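2020-09-24

Egg tempera, batch notes, cont. from the July pages

Started late, heating in the back room off again. Drollero panels came out of the press flat this time, thank god. Two with a hairline along the short edge, put aside for swatches.

Gesso first. Skin glue soaked overnight, swelled fine, warmed in the double pot, never let it get near a simmer. Whiting sifted in off the spoon, no stirring till it had all sunk by itself. Still got bubbles. Strained through old tights, fewer bubbles. Left the pot standing under a damp cloth while I ate a sandwich and that did more than the straining did. Write that on the wall somewhere.

8 coats on the big panel, alternating direction. Coats 1 to 3 brushed, rest poured and tipped. Poured ones go on thicker than they look and the edges drag. Scrape the edges while it's still leathery, not the next day. Next day it chips and you're filling little craters with a fingertip for an hour.

Sanded with 400 then the damp linen pad. Surface like a plate. Mairéad's Jonden block is better than mine on the flats, worse near the edges, it rocks. Must ask where she got it.

Binder. Usual way: crack, pass the yolk hand to hand, dry it on the paper towel, pinch the sac, stab, let it run out into the jar, bin the skin. Lost one yolk down my sleeve. Water in by the teaspoon till it pours like thin cream. Drop of white vinegar in jar A, none in jar B. Jar C has the white wine like the old recipe, mostly out of curiosity. Labels on the lids AND the sides, after what happend in July.

Paler yolks supposedly matter under flesh and blues. Everyone repeats it. I've never seen it myself once the paint is a day old, the yellow goes off in the light. But I've never tested it properly either, so that's the job this week. Brown egg vs white egg shouldn't mean a thing, shell is shell. It's what the hen was eating. Buying on yolk color is a gamble anyway, you don't know till it's open.
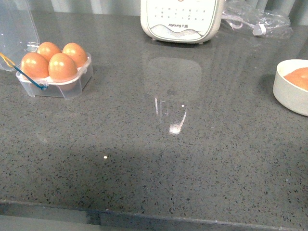 Mairéad Buckley: I'd stop worrying about the color and look at how old they are. An old yolk has a slack skin and you lose half of it when you pinch. Also the film was softer on my spring panels, the ones I did with the eggs that had been in the fridge for ages. Could scratch them with a nail a month later. Can't prove it was the eggs. But write the pack date on the jar, it costs nothing.

OK. Pack date goes on the jar from now on. Fair point about the soft film, though she also had way too much yolk in those, you could see the shine from the door. Two things changed at once. Typical of all of us.

Swatches. Two cracked panels, cut down to strips, taped off in squares. Pigments: yellow ocher, ultramarine, terre verte, titanium white, and the Skonumwood red earth that Eoin keeps going on about. Each one mulled in water first, kept as paste, then binder added by eye, equal parts more or less, tested on the glass. Peel test: let the dab dry on glass, lift it with the knife. Comes up in one rubbery ribbon, good. Crumbles, more yolk. Greasy and bendy, too much.

Ocher: ribbon first go. Always does. Best behaved pigment in the building.

Ultramarine: crumbled, added yolk, crumbled, added yolk, then suddenly greasy. Backed off with more paste. Took up most of the morning. Goes on streaky whatever you do, needs the hatching tight and the brush almost dry. Wiped between every load.

Terre verte: thin and gritty. Should have mulled it longer. Remulled after lunch for another 12 minutes and it was a different paint, really smooth, still transparent like it's supposed to be. So mull time not binder was the issue. Note that the tub is nearly out.

White: fine. Chalky if too lean.

Skonumwood red: Eoin is right, annoyingly. Lovely stuff. Warm, covers in two passes, no grit at all. Ribbon came up clean. Slightly orange next to the old red on the Mulcahy panel so it won't match for the repairs but for new work, yes. Check price before getting excited.

Jars at end of day: A no smell. B no smell. C smells like a bad party. Leave all three out on the shelf overnight lids loose, check first thing. My guess is B goes first.

Brush notes. The number 2 rounds hold a point for a few hundred strokes then splay. Squeezing out on the towel every load helps more than a new brush does. Don't leave them in the water pot!! Found two standing on their tips when I came back from the phone. Mine, probably. Tempera in the ferrule is the end of a brush, there's no getting it out once its set.

Mulcahy panel. Didn't touch it apart from the lower left border. Filled the loss with gesso putty, leveled, two coats of shellac thinned right down. Waiting on that before any color goes near it. Client rang, wants it back before the frame is done, told him the frame is the frame man's problem. Eoin Mac Suibhne to ring him back since they get along.

Gilding on the small one pushed to next week, bole is too dry in here with the window open, and with the window shut you can't breathe. Humidity dial says 19 which can't be right. Needs a new battery or a new dial.

To do
- check jars A B C, smell and skin on top
- pack dates on everything
- scratch test on swatches at one week, same nail pressure, so same person does all of them (me)
- half of each strip goes in the drawer, half in the window, for the yellowing question
- more whiting, more linen, terre verte
- ask M about the sanding block
- photocopy the 16 point checklist for the new panels, the one on the door has gesso all over it
- clean the glass tonight not tomorow

Glass didn't get cleaned. Soaking it under wet newspaper, will scrape in the morning. Mulled ocher left in the small jar with water on top, should keep.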